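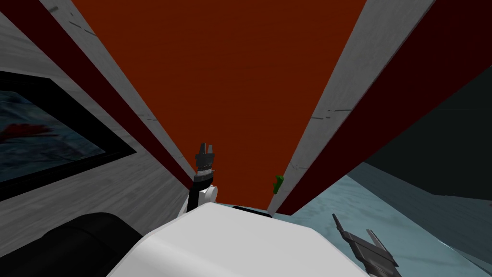 Discharge handover – who owns it??

kistnurse37
OK so our unit at Kistville just went to one shared discharge form, nursing, OT, PT and social work all on the same sheet. 17 boxes. Whoever gets there first fills in whatever they can and leaves it. Yesterday a lady was due out at 2 and the equipment box was blank, everybody thought OT had it. Anyone else doing this?

plodder_OT
We've had it since January. Works fine if one person signs at the bottom. Does yours have a sign off line?

kistnurse37
No. "Shared ownership"

plodder_OT
yeah theres your problem

marlow_sw
Disagree. Sign off line just means nursing gets stuck with it every time. We tried that on a 37 bed ward and the charge nurse was chasing me for stuff I'd already put in the chart. A ten minute huddle at 8:30 did more than any form.

kistnurse37
Ten minutes with who though – our PT covers three floors

marlow_sw
Then PT calls in. Ours did.

Dimitriou_A
I teach the interprofessional module at Fultolham and students ask me this every term. Form and huddle do different jobs. The form is for the person who wasnt in the room. I'd keep both and put initials next to each box, not one signature at the end.
Ankica Dimitriou

plodder_OT
Initials on 17 boxes, nobody's doing that at 4pm. Sorry

Dimitriou_A
Second years on placement manage it!

marlow_sw
second years have four patients lol

kistnurse37
Going to ask for the huddle first, initials on equipment and meds only. Will report back if my manager dosn't bin it

plodder_OT
Add transport. Trust me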